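Hirthorpe Neighbourhood Kitchen
Progress report to the Inden Community Fund, second half

Apologies for the length, or lack of it. Report was due at noon and the oven people are here at 2.

Where we're up to
Meals out the door: 2,692 since the grant started. Target for the whole year was lower than that so we are ahead, and the colder months helped. Soup numbers way up. Frozen meals steady. Lunch on site dropped off a bit in November when the bus route changed, picked up again once the new stop went in across from the library.

Cooking classes: ran 16, all full or close to it. Waitlist for the evening ones. Budget cooking still the favourite, preserving did better than we thought it would, bread was a mess the first time (no proving space) and fine after that.

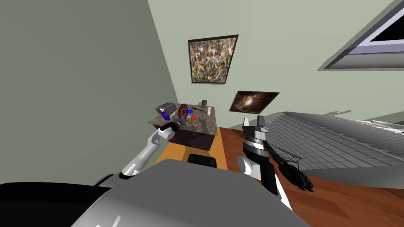 Bench space is the big item left in the capital budget and we still haven't signed off on it. Two quotes in. Drellix came back with stainless throughout, delivered and fitted, and the other lot want to do laminate with a stainless strip by the sink. A few people on the serving side have asked for something nicer out front where the public sits, more like the marble-topped counter in the picture, and we do get the appeal, but marble stains with lemon and beetroot and would eat the whole line. Leaning towards stainless at the back, timber out front. Will send the final quote thru before we commit anything.

Money
Food spend is over by a little, mostly eggs and oil. Utilities under. Moved $200 from printing to cover containers, which your guidelines say is OK without asking, shout if not. Petchrat have kept up the weekly veg boxes at no charge and that has saved us more than any other single thing. Full spreadsheet attached seperately.

Problems
Coolroom died twice. Second time we lost a fair bit of dairy, claim is in with the insurer, no answer yet. Parking at pickup time, same as last report. Two neighbours have complained, we've staggered the collection times and it's calmer.

Next few months
Benches ordered and in. Grease trap inspection. Third evening class if we can find a tutor. Start the school holiday lunches, smaller than last year, sandwiches and fruit only until the coolroom is sorted.

What we need from you
An OK to carry the unspent bench money over past the end of the grant period. Fitters are booking well ahead and we'd sooner not rush it. Form is filled in, just needs your signature on page 2.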